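Home Issues Authors Search

4.2 Gripper comparison

We compared two parallel grippers, the Otus and the Fadholm, on the same arm and with the same Katiyar controller. Each made 136 grasps, with finger force set to 3 levels.
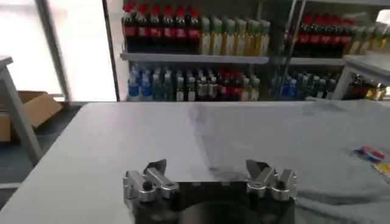
Figure 5. Wrist camera view, gripper open.

The Otus released cleanly at the two lower force levels but was slow to close at the third. Fadholm closed faster and needed a new zero point after 95 grasps. Glare was a problem for both - the bare half of the table has a soft sheen from the window, and depth readings were steadier over the wrinkled grey cloth.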